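Coffee Grounds, Eggshells and Wood Ash: Frequently Asked Questions

The questions below come up most often at the Pemdale garden help desk. They are about using kitchen and fireplace leftovers in vegetable beds. If yours isn't covered, bring it to the desk on a Friday or leave it in the question box by the door.

Can I put used coffee grounds straight on the soil?

Yes, in a thin layer. A thick layer dries into a crust that sheds water, and seedlings have trouble pushing up through it. Keep it to half an inch or less and scratch it into the top of the soil with a hand fork. Once a month is plenty for any one bed.

Do coffee grounds make soil acidic?

Not by much. Most of the acid in coffee ends up in the cup, and used grounds are usually close to neutral or slightly acid. If you are growing blueberries and need acid soil, use elemental sulfur and follow the rate on the bag.

Will grounds keep slugs away?

Don't count on it. Tormod Engebretsen ringed his lettuces with grounds one spring and left a second row bare. Both rows were eaten. Hand picking after dark and clearing away boards and old leaves will do more for you.

Are eggshells a good source of calcium?

They contain plenty of calcium, but it is released very slowly. Shells broken by hand can still be found in the bed years later. If you want to use them, dry them and grind them to a powder in an old coffee mill. Even then, treat them as a long-term addition.

Do eggshells prevent blossom end rot on tomatoes?

Usually not. Blossom end rot happens when calcium doesn't reach the fruit, and the common cause is uneven watering. Many soils already hold enough calcium. Water deeply and regularly, mulch the bed, and go easy on high-nitrogen feeds. Fruit that is already marked will not recover, but later fruit on the same plant is often fine.

How should I store scraps until I need them?

Spread coffee grounds on a tray to dry before you put them in a closed tub, or they will go moldy. Rinse eggshells and let them air dry. Keep wood ash in a metal can with a tight lid, outdoors and away from the house, because embers can stay hot for days.

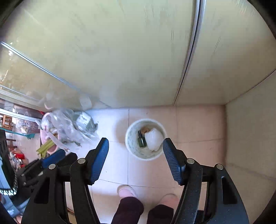 Can I use ash from my fireplace?

Yes, if you burned only plain, untreated wood. Never use ash from painted lumber, treated posts, charcoal briquettes or glossy paper. Wood ash contains potassium and some calcium, and it raises soil pH.

How much wood ash is safe?

Test your soil first. If the pH is below 6.5, you can spread up to 16 pounds over 1,000 square feet in a year. For a small raised bed, that comes to a few handfuls. Wear gloves and a dust mask and pick a still day. Don't put ash near blueberries, azaleas or potatoes, and don't mix it with nitrogen fertilizer.

When is the best time to spread it?

Late fall or winter, December included, as long as the ground isn't frozen or covered in snow. Rake it in. Rain will carry it down before planting time. Don't sprinkle it around new seedlings, as the salts can burn them.

Would it be better to compost all of this?

In most cases, yes. Coffee grounds count as a green material and should make up no more than 20 percent of the heap by volume. Add crushed shells in any amount you like. Ash should go in as a light dusting between layers.

Do I still need fertilizer?

Probably, for heavy feeders such as corn, cabbage and squash. Kitchen scraps improve soil over time but supply nutrients slowly and unevenly. A soil test will tell you what is short. Halima Ndung'u keeps the test kits at the desk and can go over the results with you.

Can I bring my extra grounds to the garden?

Yes. Bukia, the cafe on the corner, also leaves its grounds for us, so the bin fills quickly in summer. Please check with Terence Clegg before dropping off more than one bucket. We don't take ash, as we can't tell what was burned.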